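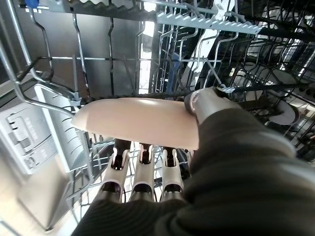
The pink plate, down among the racks of the dishwasher.

Kitchen Gallery: The Dishes at Velerden

Welcome back to the kitchen pages! We moved the whole household over to Velerden in January, and I promised everyone who wrote in that I would put up something from the new kitchen once the boxes were gone and there was room to turn around in it. Well, the boxes are mostly gone (two are still under the stairs, and I have stopped looking at them), so I'm making a start with the dishes, which are what I get asked about most.

The plate at the top of the page is a pale salmon pink with a smooth, matte face, and it is the color I have loved longest out of everything we own. It came from the Fragkou shop on the hill in Unmont, where they used to stack the seconds on a bench by the door and let you dig through them for as long as you liked. I came home with six that afternoon, wrapped in newspaper on my lap the whole way on the bus, and four of them are still with us after all these years of suppers and birthday cakes and toast eaten standing up.

You get a nice look at the upper rack too, with its silver-gray wires running every which way over the plate, and the little row of plastic teeth along one side. I will admit that I had never given the underside of a dish rack much thought before, but it's quite a handsome piece of wirework, and I have grown fond of it!

A few of you asked how we load the pink ones. They go in the lower rack in this house, always with a space left between them, and the big serving dishes from Trirnell get washed by hand in the sink while the radio is on. My mother did hers the same way, and she could make a dinner set last longer than anyone I ever knew.

The glasses and the blue mixing bowls will be going up on the next page, along with the pantry shelves if I can get the labels finished. Do keep writing in, and if you have any of the old Fragkou plates in the green, I would dearly love to hear what you use them for.

Page last updated 9 April 2024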